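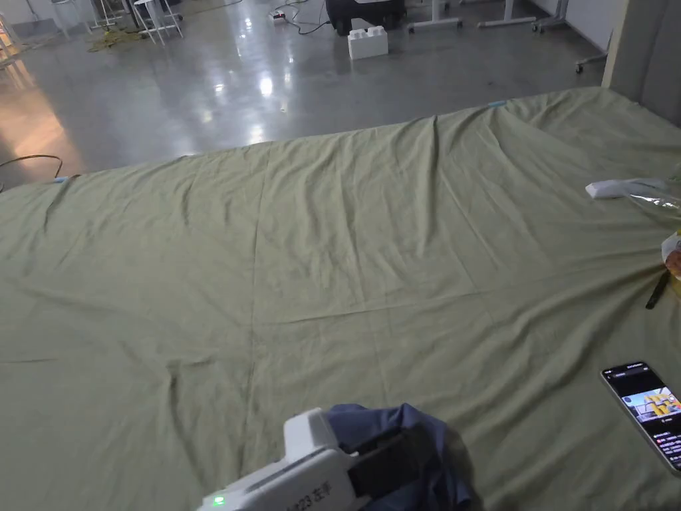
*Sheet on the Bustell, center fold line still in it.*

**lpeixoto** | Sunday, November 18, 2018

Bed is a Bustell wide platform with the upholstered headboard. Sheet is an Amaral, washed, tumble dried on medium, put on the same day. I use the bed as the folding surface because it's the largest flat area I have. The problem is drag. When I pull one side of a shirt across to fold it, the sheet moves with it and I get long shallow ridges, and the ridges print into the fold.

Tried so far:

- Tucking deeper at the foot. Small improvement, gone after the second shirt.
- Ironing the sheet on the bed. The ridges come back as soon as I pull on anything.

Is this a fabric problem or a tension problem?

**hemline** | Posts: 922

Tension. Need to see the long edge to say more. Do you have a wider view?

**lpeixoto**

Only this one.

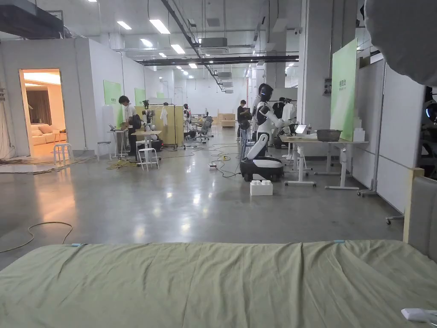 Photo: Lindalva Peixoto

The sheet is over the mattress and tucked by hand on the long sides. No straps or clips. Mattress protector underneath is the quilted Amaral.

**hemline**

It's creased across the full width, so I wouldn't blame one corner. Hand tucking holds until something pulls sideways, and folding pulls sideways every time. Put suspender clips on the underside, running across the bed and not just at the corners. The Ravo ones have a wider jaw and don't mark the hem.

**corner_tuck**

Disagree with hemline. I've had clips on mine since January and the ridges didn't change. The sheet slides on the protector. Quilted protectors have high spots, the sheet touches only those, and there's very little grip. Take the protector off and fold one load. If the ridges shrink, you have your answer and you've spent nothing.

**hemline**

A bare mattress has its own problems. And clips that didn't help were probably clips that were too long.

**corner_tuck**

They were adjusted to the shortest setting.

**dryheat**

Both of you are treating the sheet. Look at the method too. Most people lift one side of the shirt and drag the rest along under it.
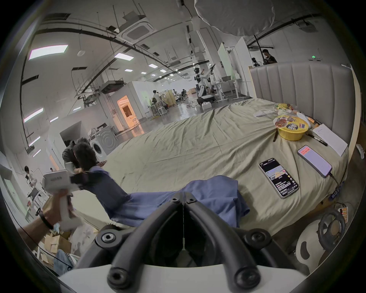 Lift both sides clear of the surface, lay the piece down, then smooth outward from the middle with a flat hand. If the cloth never slides, the sheet has nothing to follow. I fold on an old cotton sheet over a foam topper, about as bad a surface as you can get, and it works if I go slowly. For anything that needs a sharp crease I use a board, 24 by 30 inches, laid on top of the sheet. The shop in Grillville cut it from a hardboard offcut and sanded the edges. It stores behind a door.

**lpeixoto**

I can do the board. Where do you put it on the bed? Mine would have to share the space.

**dryheat**

Keep it toward the foot, with the long side facing you, and stand so your elbows clear the edge. Weight on the mattress matters as well, because anything heavy makes a dip and the sheet runs toward it.

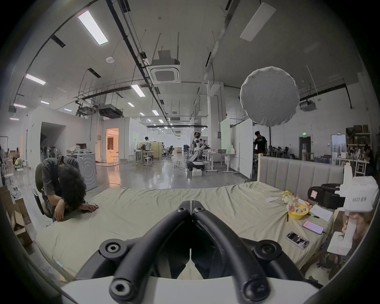
Work surface first, storage second. The half you fold on should have nothing on it and nobody leaning on it. Phones, paper, snacks and the bowl are all on the headboard side in your last photo, and that's a sensible split, but the closer phone and the small white thing have crept toward the middle. I'd push those back with the rest. A head and an arm on the mattress edge will pull the sheet more than a shirt does, so don't judge the tuck while someone is resting there. And run the phone cable off the side nearest the outlet so it doesn't cross the board.

**corner_tuck**

Agree on the board. Still think the protector is the cause.

**lpeixoto**

Protector came off this evening. Ridges are lower, still there. Ordered 2 pairs of the Ravo clips and will ask about a hardboard offcut. The protector goes back on when the clips arrive so I can test them separately.

**hemline**

Set the clips with the bed made and nothing on it. Tighten from the middle pair outward.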